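Switching from audit to credit partway through an online course

Posted by Inès Rey

I'm taking a free online course through Kullora. I signed up as an auditor in November and I'm in week 6 now. The lectures are good and I would like the credit after all. The sign-up page says the switch closes after week 2, but a classmate says she did it later than that. Has anyone managed it? I have done all the quizzes but none of the graded papers.

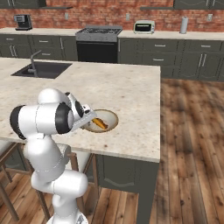
I also need to know if the quizzes I already took would count, or if I would have to take them again.

Lurdes Antunes

I switched in week 7 last year. You have to write to the instructor first and get a yes by email, then forward that to the registration office with the late change form. The fee was 46 dollars on top of tuition. My quizzes carried over. The papers did not, so I had to write two of them in a short time. Ask for the paper deadlines before you pay anything. 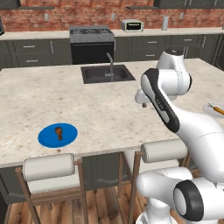 Kitchen island and brick wall

Ilídio Prata

Don't think you can. It says week 2 on the page.

Madalena Louro

It depends on the course. Some have graders only for the number of students who signed up for credit, and those won't add anyone late. Mine said no, and I took it again for credit the next term. The lectures were the same ones, but I did have to retake the quizzes. Check whether your own college accepts the credit too. Mine wanted the syllabus and took a month to answer.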